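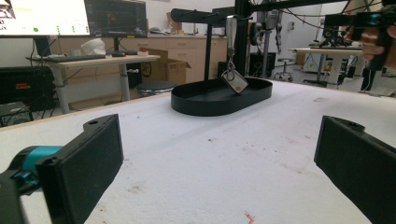

Robot learning methods

Trimon is a method for teaching robots manipulation tasks from demonstrations that people give with hand-held grippers. The person works directly on the objects, holding one gripper in each hand, and no robot moves during the recording. The recordings are later used to train a control policy that runs on a two-armed robot with matching fingers. The method was developed by the Lehtinen group for small-object tasks such as hanging, sorting and placing.

The name refers to the three streams that are recorded together: the views from the grippers, a view from the head of the demonstrator, and the motion of each gripper through space. Earlier work by the same group, known as Gusa, used the gripper views alone. Policies trained with Gusa could pick up an object well but often lost track of where it had to go once the fingers blocked the view of the target.

Hanging task

The task most often used to test Trimon is the hanging task. The setup is a stand with a horizontal bar over an oval tray, placed on a white board. A small item with a clip or ring has to be moved between the board and the bar. A trial counts as a success if the item stays on the bar for two seconds after release.

The task is considered hard for its size. The item can turn in the fingers, and an error of a few millimeters at the bar is enough to miss. A bad approach can also push the stand, which changes the position of the target for the rest of the trial. Demonstrators are told to keep such mistakes in the recording if they can recover from them. Recordings that end in a drop are stored separately and are left out of training. 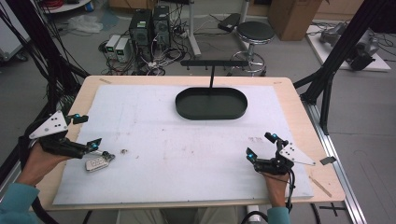
Data and training

The hanging set holds 762 demonstrations, recorded by 14 people. Most had no earlier experience with robots. Each person had a short practice period, and those recordings were thrown away.

Before training, the streams are aligned in time and the gripper motion is smoothed. Pauses at the start and end are trimmed. The policy predicts a short run of future gripper positions and finger openings, carries out the first part, and then predicts again. Training on the full set takes roughly 2000 passes over the data, though the group reported little gain in the last quarter of that.

Results

In the main test, the policy was run for 600 trials on the robot, split evenly between items seen in training and new ones. Success was clearly higher for the known items. Most failures with new items happened at the bar, after a correct pickup. Removing the head view brought the results close to those of Gusa, while removing the smoothing step had only a small effect.

Limitations

Trimon records no force data, so tasks that depend on how hard the fingers press are outside its range. The recorded motion can also include wrist angles that the robot arms cannot reach. These stretches are found by a check in the Itness software package and cut before training, and a demonstration that loses too much of its length is dropped.

See also
Gusa
Itness
Imitation learning
Two-handed manipulation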